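Print this page | E-mail this page

5 August

Flat-pack storage wall for shared rooms: the Juswood Pastgate system reviewed

By Covadonga Olmedo

This review considers the Pastgate modular storage wall, manufactured by Juswood and distributed to community organisations, libraries and schools. It was prepared for members who are replacing fixed cupboards in multi-purpose rooms and who have asked whether a flat-pack product can meet the demands of daily public use. The unit was purchased at the full retail price of $2,814, including delivery to a ground-floor address. The manufacturer had no part in the assessment and did not see the text prior to publication.

The configuration under review comprises 16 modules in two sizes, joined by concealed connectors and levelled by adjustable feet. Doors are supplied for the lower row only. The upper row is open shelving, although a door set may be ordered separately. Three finishes are available: birch, charcoal and a pale grey which the catalogue calls Harbour. The birch finish was selected.

Delivery and packaging

The cartons arrived on two pallets and were clearly numbered. Corner protection was adequate. One side panel had a chipped lower edge, and a replacement was dispatched within nine days of the report being lodged through the distributor's website. Recyclable cardboard was used throughout, with the exception of the hardware bags. Organisations without a loading area should arrange for a clear corridor, as the longest carton does not turn easily in a standard hallway.

Assembly

The instruction booklet is printed in colour and uses very few words. The diagrams are accurate, with one reservation: the orientation of the back panels in step 11 is shown from behind, and the assessor assembled the first module incorrectly as a result. The connectors themselves are well machined. Each is seated with a quarter turn and requires no adhesive. Hinges, feet and back panels are fixed with conventional screws, of which there are a great many.

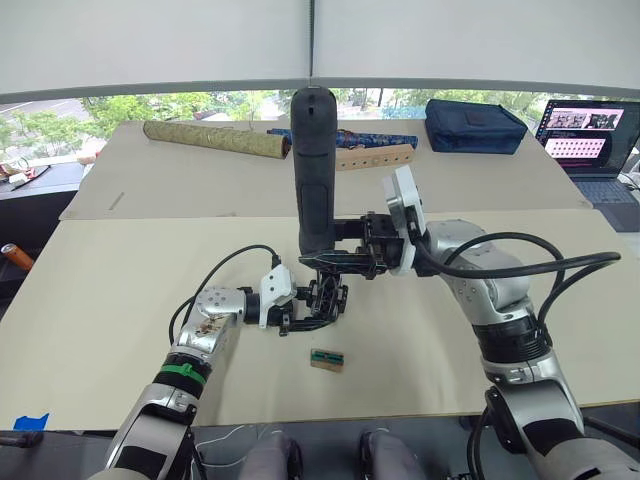 Can the storage wall be assembled without a power tool?

Every fixing supplied accepts an ordinary cross-head screwdriver, so hand assembly is possible, although a light cordless driver on a low torque setting will shorten the work considerably. A drill set to full power is not recommended, as the pilot holes for the hinge plates are shallow and the board around them will strip.

Working in a pair, an experienced assessor and a colleague with no prior experience completed each module in some 45 minutes at the outset, and noticeably faster by the second row. The booklet's own estimate is optimistic. Members are advised to set aside two full days for the complete wall, with a further half day for levelling and door adjustment. Modules should be built on a blanket or flattened carton, given that the birch finish marks readily on concrete and rough timber.

Anchoring to the wall

Juswood supplies one steel bracket per upper module. The brackets are of good quality, but the wall plugs included with them suit solid masonry only. Rooms lined with plasterboard will require separate fixings into the studs. This should be stated on the outside of the carton, and at present it is mentioned only on the last page of the booklet. No freestanding storage of this height should be placed in a room used by children until it has been anchored, and the assessor considers this point to be non-negotiable.

Levelling was straightforward. The feet offer a generous range of travel and can be reached from inside the cabinet through a capped opening in the base. On an older floor with a visible fall towards the windows, the full run was brought level without packing.

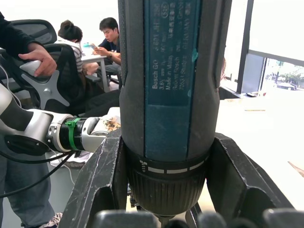 Door alignment took longer. The hinges adjust in three directions, but the depth screw on the hinge arm sits behind the shelf pin on the left-hand modules, and the shelf must be removed before the screw can be reached. Once set, the doors held their position over the review period. Soft-close dampers are fitted as standard and performed well, including on the two modules opened most often.

Performance in use

The wall was installed in a meeting room shared by a craft group, a language class and an after-school program. Open shelves were loaded with folders, board games and paper stock. No measurable sag was recorded on the short shelves. The long shelves showed a slight deflection under paper, and the centre support, sold as an optional accessory, ought to be included in the base price.

The birch surface cleaned well with a damp cloth. Felt-tip marks were removed with mild detergent, while dried glue left a faint dull patch. Edge banding remained secure except on one door, where a corner had lifted slightly by the end of May.

Comparison with similar products

The Aigner range is sturdier and arrives partly assembled, but it carries a substantially higher price and its module widths do not suit narrow rooms. The Grisis system is the least expensive of the three. Its cam fittings loosened when modules were relocated, and spare parts proved difficult to obtain. The Pastgate occupies the middle ground and is the easiest of the group to dismantle and rebuild in a different arrangement.

Assessment

The Pastgate storage wall is recommended for organisations with stable floors, suitable wall construction and two people available for assembly. Purchasers should budget for stud fixings and centre supports at the time of ordering. The warranty covers the connectors and hinges for five years and the board for 2, and excludes damage arising from relocation by third parties. Proof of anchoring may be requested in the event of a claim, and photographs of the installed brackets should be retained with the invoice.

Comments

Marg T.
We have the charcoal version at our neighbourhood centre. It shows every fingerprint. I would second the choice of birch.

rowan_b
Does anyone know whether the doors can be fitted to the upper row afterwards, or do the holes have to be drilled?

Marg T.
The holes are already there under little caps, rowan. We added ours a year later and the colour matched.

Old Harbour Hall
Step 11 caught us as well. We had three modules up before we noticed.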